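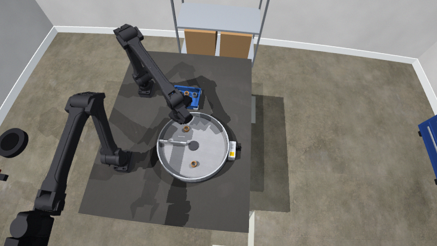
Iderance Feeder Cell Review – Minutes

Subject: Sema sorting package, offered by Lindqvist
Chair: Toivo Ikonen
Present: Process engineering, purchasing, Duvness line support
Start: 9:30

1. Previous minutes

Accepted with one correction. The quoted cycle figure in item 4 should read 2753 ms, not 2573 ms. Purchasing will reissue the comparison sheet.

2. Scope of the offer

Lindqvist offers the package as a simulated cell first, with hardware to follow only if the simulation is accepted. The license covers two arms, the feeder model, the bin model and the controller interface. Conveyor models are a separate line item and were not discussed.

Line support asked whether the feeder model can be edited by the customer. According to the offer, bowl diameter, wall height and divider length are open parameters. The friction model is locked. Ikonen considers this a limitation for the Duvness parts, which have a ground outer face and slide further than the supplied ring parts.

3. Pick behavior at the divider

A ring standing close behind the divider leaves little room for the fingers on one side. The group discussed whether the approach should be vertical only or allow a tilted wrist. Line support prefers vertical – fewer joint limits to check, and the same path can be reused for the bin.

The supplier's test set consists of 1000 randomized starts. Of these, 444 place at least one ring next to the divider. Results are reported only for the full set. The group wants the divider cases listed separately before any decision.
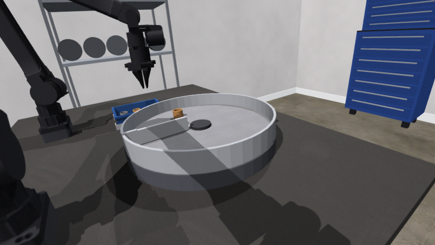

4. Bin placement and acceptance criteria

Purchasing asked for a pass criterion that can be written into the order. The draft from Lindqvist defines a pass as all parts inside the bin walls, with no requirement on position. Ikonen regards this as too loose. Six rings in two rows of three, gray and orange mixed within each row, would pass under the draft. Duvness needs one color per row, so the criterion has to name the row as well as the bin. Agreed to add this to the order text.

5. Arm interference

The log supplied with the offer contains 1018 path checks between the two arms. Minimum clearance is given per run but without a time stamp, so it cannot be matched to the motion. Lindqvist to be asked for the stamped version.
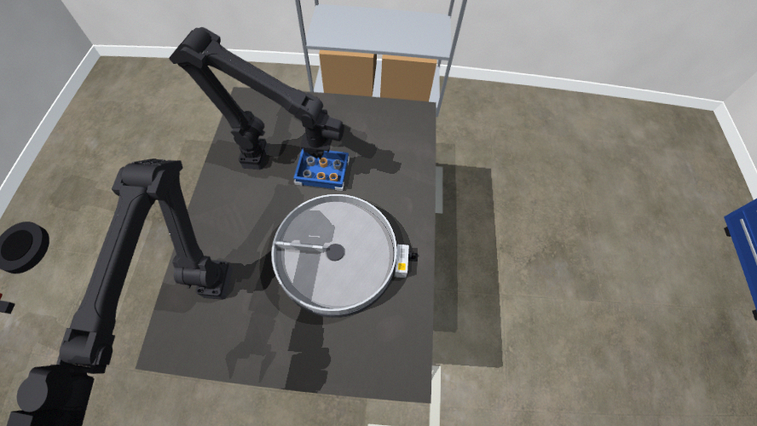
6. Cost and schedule

The annual license price is unchanged from the first offer. Support hours are billed separately, in half-day units. Purchasing will request a fixed number of hours for the first year. Row order matters here too, as sorting by color is listed as an optional module, while the arrangement in the blue bin has orange and gray rings sharing both rows. The quote must state whether the base license can do more than that. Trial access is available until the end of January.

7. Actions

Purchasing – reissue comparison sheet; request revised quote with color module and support hours.
Line support – send Duvness ring drawings and surface data to Lindqvist.
Ikonen – write row criterion; request divider results and stamped clearance log.

Next meeting when the revised quote is in. Closed 10:45.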